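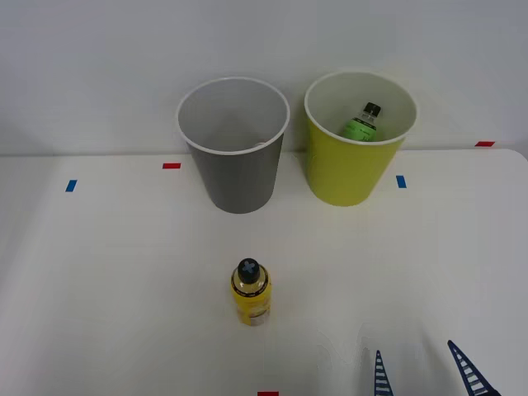 Paper cups, one gray and one yellow.

LOCAL NEWS | Schools & Town

Cup deposit trial starts in August, cafes split on it

Jendalness cafes will start charging a deposit on takeout cups in August. Town board passed it last night after a long meeting, longer than planned, with the public comment part running well past 10 p.m.

Short version: buy a coffee to go, pay a little extra for the cup, get it back when you return the cup to any place that's signed up. Bring your own mug and there's no charge at all. Paper cups stay legal. They just won't be free anymore.

The trial covers the downtown blocks and the ferry landing. It runs through the end of winter, then the board votes again.

Graciela Quiroga, who wrote the proposal, told the board the town picked up 3539 cups in a single cleanup of the landing and the two parking lots behind it. Most were takeout coffee cups. A few soda cups, some lids.

"We're paying a crew to walk around picking up cups," she said. "Either we pay for that or the person who bought the coffee does. I'd like it to be the person with the coffee."

Not everybody in the room liked that. Laine Koppel owns Fladano, the coffee counter across from the landing, and she says her morning line can't take one more step at the register. Fladano sells up to 430 drinks on a summer morning, she said, nearly all to go, nearly all before the first boat.

"People have four minutes. They're running. Now I have to explain a deposit to them, and where do they even bring it back? They're on the boat."

Return bins on the ferry came up more than once. The ferry company hasn't agreed to any. Quiroga said talks are "friendly" and left it there.

What about the paper cups people already have at home or buy for parties? Not covered. The rule is for drinks sold by a business, so a pack of cups from the grocery store is the same as ever. Office coffee machines, church suppers and school events are out too. Someone asked about lemonade stands. Also out.

Returned paper cups won't be used again. They go into a separate bin and get trucked to a plant that can deal with the lining, which the regular recycling can't. Reusable cups are a second part of the plan. Mollah, a two-year-old company that rents out hard plastic cups to cafes and washes them, has offered to supply the trial. Dalal Srour from Mollah brought a crate of them to the meeting and passed a few down the rows. Most came back.

Srour said cafes would get a pickup every evening and clean cups by opening. Cost per cup would be "close" to what a paper cup and lid run now. Board member Krystyna Wasilewska asked how close. Srour said she'd send numbers by the end of the week. Wasilewska asked for them in writing and before the contract is signed, not after, and that got some applause.

So far 2 cafes have said yes to the Mollah cups. One is Suma, the bakery on the hill. The other asked not to be named until its lease is sorted out.

Menaka Sivakumar runs the front at Suma. She said they tried a mug shelf last year, take one, bring it back whenever, and lost some but fewer than they'd figured on. Regulars were great about it. Weekend visitors less so. A deposit should help with that, she thinks.

"I don't love paper cups. I don't hate them either, they work. But we have boxes and boxes in the back and I'd like the shelf space."

The town got 244 written comments before the vote. A little over half in favor, according to the clerk, with most of the no's coming from people worried about the hassle and not the money. Several asked why the deposit is only for cups and leaves out takeout boxes. Quiroga said boxes may come later, she'd rather get one thing working first.

Enforcement will be light at first. No fines during the first month, only a visit and a sheet for the wall. After that a warning, then a fine, amount still to be set. Cafes can keep using up whatever paper cups they have in stock, any size or color, as long as the deposit is charged and shows on the receipt.

Signs go up at the landing before the start. A list of return spots will be posted at town hall and the libary.

The board also approved new gutters for the firehouse and put off the dog park agian.

3 COMMENTS

harborgal
I've carried my own mug for years and half the places pour it into a paper cup first to measure and then throw the cup out. Will they get charged for that? Serious question.

Tom on Ridge Rd
Laine is right about the ferry line. Put a bin on the boat or forget it.

pnw_transplant
We had this where I used to live. Everybody complained for a month and then you forget it's there. Kids go around collecting them for the deposit, my nephew bought a bike.

MORE LOCAL NEWS
Dog park vote put off a third time
Firehouse gutters: what the town is paying for
Ferry adds late boat for summer weekends
Library book sale moves indoors
Road work on the hill to start after the fair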